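4. Covering and setting up the table

The Wimmont table cover is sold as "wipe-clean for life". Treat that as optimistic. A white surface shows every smudge, and ours has been wiped more often than I care to record.

4.1 Clear the table completely and wipe the wood. Grit left underneath will work its way through, whatever the leaflet says.

4.2 Lay the white sheet flat and smooth it out from the middle. The leaflet promises it will settle overnight. Give it two nights.

4.3 Stand the base plate towards the far side, small round end to the left and large round end to the right.

4.4 Set the white bowl on the large end. Leave the upright on the small end alone once it is straight.
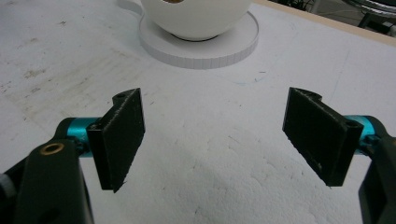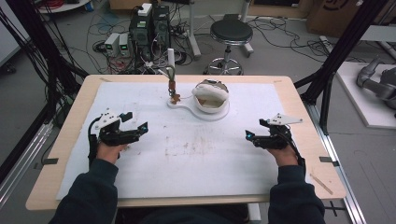
4.5 Try a damp cloth on any marks first. Pen strokes may fade, or they may simply spread. Test a corner before you believe anyone's favourite remedy, mine included.

CAUTION: Do not use scouring powder. Britta Kleinschmidt was assured it was harmless and had to buy a new sheet.

NOTE: The supplier suggests replacing the sheet every 7 weeks. The supplier also sells the sheets. Replace yours when the stains bother you or the surface starts to crumble.

4.6 Keep sticks, pens and anything else with a point near the edge of the table. A dent does not come out, and turning the sheet over only helps once.

Related sections
3. Choosing a table
5. Storing spare sheets
6. Stains: what we have tried
Returning goods to Wimmont
Changes to this guide, June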